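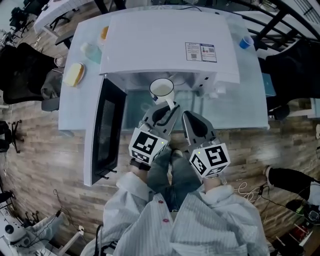
Selon Hok-lam Hsu, la première version de la fiche ne disait pas à quel moment une tâche « réchauffer une boisson » se termine : à la fermeture de la porte, ou quand la tasse est reposée sur la table ? La remarque a été retenue et la section « Découpage » ci-dessous a été réécrite en conséquence.

Zaststead-Micro-ondes
Fiche de données, version du 28 février 2022

Contenu

Le jeu réunit 2 682 séquences courtes de manipulation autour d'un four à micro-ondes posé sur une table. Il couvre l'ouverture et la fermeture de la porte, l'introduction et le retrait d'un récipient, et le rangement du plan de travail voisin. La cuisson proprement dite n'est pas couverte : l'appareil reste hors tension pendant toutes les prises.

Objets

Récipients : tasses et mugs à anse, gobelets en carton, petites assiettes.
Objets de voisinage : bouteilles en plastique, éponges, aliments factices ou réels.
Appareil : micro-ondes à porte battante, charnière à gauche.

Les objets de voisinage ne sont pas déplacés, sauf dans les séquences de rangement. Leur position change d'une série à l'autre. Une bouteille couchée est une disposition valide et ne doit pas être signalée comme erreur.

Découpage

Chaque séquence porte une seule étiquette d'action parmi les suivantes :

ouvrir_porte : du premier contact avec la porte jusqu'à son immobilisation.
inserer : de la saisie du récipient jusqu'au lâcher dans la cavité.
retirer : de la saisie dans la cavité jusqu'au lâcher sur la table.
fermer_porte : du premier contact jusqu'à l'enclenchement du loquet.
ranger : déplacement d'un objet de voisinage, sans interaction avec l'appareil.

Une tâche complète « réchauffer une boisson » enchaîne les quatre premières actions, avec une fermeture intermédiaire, et se termine au lâcher de la tasse sur la table. La dernière fermeture de porte est annotée à part.

Durée maximale d'une séquence : 30 secondes. Les séquences plus longues ont été coupées au changement d'action le plus proche.

Champs

id_sequence : entier, unique.
action : une des cinq étiquettes.
recipient : tasse, gobelet, assiette, aucun.
contenu : vide, liquide, solide, inconnu.
anse : orientation de l'anse à la saisie, si elle est visible.
angle_porte : en degrés, de 0 (fermée) à 180.

Le champ contenu décrit ce qui est visible à la saisie. En cas de doute entre deux valeurs, utiliser « inconnu » - ne pas deviner d'après les séquences voisines.

Répartition

Le dossier garnar contient les séries d'entraînement, le dossier treltix les séries de test. Les 20 séries de test utilisent des dispositions de table absentes de l'entraînement. Aucune série n'est partagée entre les deux dossiers.

Limites connues

Les portes à ouverture verticale sont absentes. Les récipients transparents sont peu représentés. L'angle de porte est estimé à l'œil pour les séries de janvier - il est mesuré pour les suivantes.

Corrections : indiquer id_sequence, le champ concerné et la valeur proposée.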